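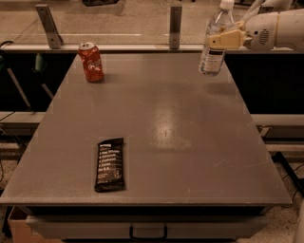 A red can on a big grey table.

9 March 2025

I have finally finished the Treneck shawl! Well, finished the knitting, I should say, as it still wants washing and pinning out, and I keep finding excuses to put that off (the spare bed is covered in wool, for one thing).

Some of you will remember that I cast on in October, full of confidence, with 7 skeins of the heather blue from Vrettos that I'd been hoarding for goodness knows how long. The pattern has a plain middle, which I flew through in front of the telly, and then a lace border of 26 repeats, which I did not fly through at all. I ripped back the first corner twice. The second time I'd dropped a yarn over so far down that I couldn't face fishing for it, so out it all came, and I went and made a pot of tea and sulked.

What got me going again was a kind email from Sotiris Manolakis, who knitted the same shawl last winter and told me to put a marker between every single repeat, even where the chart says you needn't. I'd always thought that was a bit fussy, but my goodness, what a difference! I could put the thing down to answer the door and still know where I was when I came back.

The last row had 1157 stitches on it, and the cast-off took me two whole evenings. I used the stretchy one from the Anditz booklet, and I think the edge is a little looser on one side than the other, but I'm hoping the pins will sort that out.

Next up is a pair of plain socks. No charts, no corners, just round and round.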